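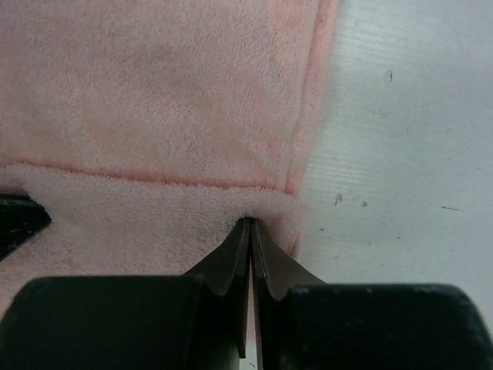
Folding pink bath towels so the hem edges line up – what order?

Posted in Household textiles / Laundry
Mon 6 April

Kadri Kazlauskienė

I have a set of terry bath towels from Mondico, plain pale pink, with a flat woven band along the finished edge and loops everywhere else. They are 400 gsm according to the label. I fold each one in half lengthways, in half again, then in thirds, to fit a shelf in a Hovland cupboard.

Two problems. First, the hem band never ends up straight. By the last fold it sits at an angle to the folded edge, and the corner sticks out of the stack. Second, the towels are now of slightly different widths near the hems. The middle of the towel is wider than the hem end, so when I match the corners the long sides bow outwards, and when I match the long sides the corners are off.

I wash at 40 degrees, spin fast and dry on a rack. No fabric softener. Is there a fold that hides this, or should I be doing something at the drying stage? I would prefer not to iron towels.

4 replies, 1 hidden by moderators

Selamawit Kahsay

Both problems have the same source. The hem and the pile fabric shrink at different rates. The hem is a flat weave, denser than the terry, and it is turned over and stitched down, so you have several layers held by a thread that may itself shrink. The terry has slack in it and relaxes more. After enough washes the end of the towel is narrower than the body. You can't fold this away completely, but you can reduce it and choose a fold that tolerates it.

At the drying stage:

Take the towel off the spin while it is still damp and shake it hard, holding it by one short end, then by the other. This lifts the loops and lets the body hang square.

Hold the hem at its two corners and pull firmly outwards. Then move your hands in and pull again in sections along the band. Stop if you hear stitches crack. You will recover part of the lost width, seldom all of it.

Hang it over the rack with the two hems level. If one end hangs lower, the weight of the water draws that side longer and the towel dries as a parallelogram, and no fold will correct that.

At the folding stage, do not use the corners as your reference. Most people do, and the corners are the least reliable part of a towel because the side seam and the end hem meet there and the thickness makes them round. Use the centre line instead.

Lay the towel flat on a table, short end towards you. Smooth from the middle out to the sides with the flat of your hand. Fold one long side in until its edge lies on the centre line, then the other. The bowing is now inside, and the outer edges are folds, which are straight. If the two long edges overlap slightly in the middle or leave a gap, leave them alone.

Next bring the end with the neater hem two thirds of the way up, and the other end down over it. If you want no hem showing at the front of the shelf, turn the parcel so that the rounded fold faces out. The band can lie at a slight angle inside and it will not matter.

When you move a fold, take hold of both layers a little way in from the edge and lift, then lay it down. Dragging the top layer across the bottom one makes the loops catch and the upper layer lags behind your hand. A large part of your crooked band probably comes from this. With one pinch in the middle the fabric gathers to a point and the sides droop, so use two hands, spaced wide apart, for any fold longer than your forearm.

For the width of the shelf, cut a piece of stiff card to the finished size and fold round it for the first few towels, pulling it out at the end. After that you won't need it.

Primau

just roll them. I have had the same towels for years, rolled, in a basket, never looked at a hem since

Kadri Kazlauskienė

Thank you. I tried the centre line fold on the whole set this morning and the stack is straight at the front. The back is still uneven but it is against the wall of the cupboard. Pulling the hem while damp gained me a finger's width on the worst one. Rolling is not possible, the shelf is too shallow.

One follow-up: the thread of the side seam is a darker pink than the towel and on two of them it has drawn up so that the edge puckers. Same treatment?

Selamawit Kahsay

Same treatment first, but gently. A lockstitched seam has little stretch, so if it is still puckered after two washes, snip the thread every 12 cm or so on the puckered stretch, ease the fabric flat and resew over it with a longer stitch and a looser top tension. Polyester thread is preferable for the repair, as cotton thread can draw up again. Check that the folded edge underneath is caught by the new line before you trim the old ends.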